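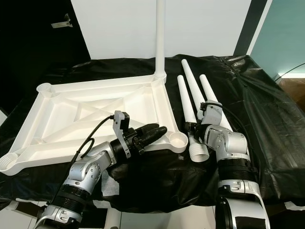 The choice of a gripper is still too often settled by a data sheet. A supplier states a maximum force, an opening width and a number of cycles, and the purchasing body sets these against a price. Our view at Gultow is that a hand should be judged first on the awkward jobs of ordinary life, and flat-pack furniture supplies plenty of them. A square white base with a threaded socket at each corner, one tube already upright and three more lying on the sheet, asks more of a pair of arms than a tray of steel test blocks ever will. The tubes are round and offer the fingers no flat face. Each has to be picked up from where it lies, turned to the vertical, brought over a socket and screwed home without crossing the thread. There is nothing exotic in that list, and a person does it while talking about something else.

It will be said that such a task is too loose to serve as a test. The objection was put to us with some force during the review held in May, when representatives of Losier argued that only a fixed rig with fixed parts allows one product to be set fairly beside another. We accept that a rig gives cleaner figures. We do not accept that clean figures are always the ones a buyer needs. A care home or a small workshop will not present its parts in a machined holder, and a gripper that does well only when the part is held for it has been helped over the hardest portion of the work.

The comparison now before the board covers 2 hands, the Cardoso and the Sustemell, each run through 60 attempts at the same furniture task with the controller settings left unchanged. The board has asked for a single score. I would advise against supplying one. A failed grasp, a dropped part and a crossed thread are different faults with different remedies, and a single score would bury all three. The first may be cured by a softer pad. The last usually points to the controller, or to the operator's view of the joint, and replacing the hand would be money badly spent.

The question of the second arm has received less attention than it deserves. Much published work assumes one arm and a clamp, and the two-arm case is treated as a costly luxury. Screwing a long leg into a light moulded top shows why this is mistaken.

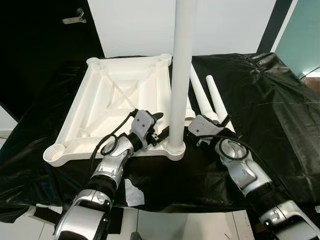
Stability is shared between the hands, and it cannot be measured by testing either hand alone. A tall leg standing in a corner socket puts its weight well above the joint, and a small push near the top is enough to tilt it before the thread has caught. With a gripper on each side of the leg, low down near the socket, one hand can in principle steady while the other turns, and the two can exchange these duties as each wrist reaches the end of its travel. Whether they do so smoothly depends on timing between the controllers, on the room each housing leaves for its neighbour, and on where the cables run. A cable looped over the wrist is a modest matter on a drawing. Over a long series of turns it may decide how far the joint can be used, and I should like every future report to record cable routing beside finger force.

The same applies to cameras. A view taken from the head is natural for the operator and costs little to arrange, but a tall part can hide whatever lies behind it. My colleague Henrique Peixoto has argued for a small camera on each wrist as well, and I support him, subject to one reservation. Every added camera brings its own mounting, its own cable and its own calibration, and these must be charged to the trial honestly. A hand that performs well only with three views should be described as such in the summary, where purchasers will read it.

Our rules for accepting a gripper at present contain 123 separate requirements. Of these, 8 concern the behaviour of the device in the presence of a second arm, and none concerns parts that are lying free on a surface when the trial begins. I regard that balance as wrong. I therefore ask that the next edition include at least one assembly task with household parts, that faults be reported by type, and that the full recordings be kept with the results so that others may disagree with our reading of them.

The draft wording has been sent to the board, and written comments may be addressed to the Gultow trials office.

28 Feb 2020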